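Finger pads slipping after 300 cycles

trarkier_tom
Swapped the jaw plates on the left hand-held unit in December. New pads, cleaned pins, checked the zero. After 300 cycles it lets thin stuff creep again. Latance says recalibrate every 1,000.

boltcircle
Latance says a lot of things. Did you check the pivots before blaming the pads?

trarkier_tom
Yes. No play I can feel.

Rafia Gondal
"Can feel" is doing a lot of work there. Put a dial on the fingertip and pull. Our Brallholm pair felt fine too, and one pin was worn.

boltcircle
Or it's the grease. I don't buy that pads die that fast.

leblanc_fan
Pads do die that fast if you wipe them with solvent. I'd skip the dial – a feeler gauge between closed fingers shows it sooner.

trarkier_tom
No solvent, just a damp cloth. My check is a bundle of yellow plastic strips, held upright between the plates, second gripper next to it for comparison.
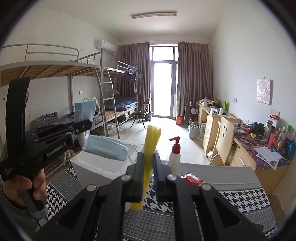

Rafia Gondal still wants the dial reading, and says a strip test only tells you about strips. Do it cold, then again after 10 minutes of opening and closing.

boltcircle
Fine, but log it this time. "Creeps again" isn't a number.

trarkier_tom
Will do the dial tonight. Not buying more pads until then.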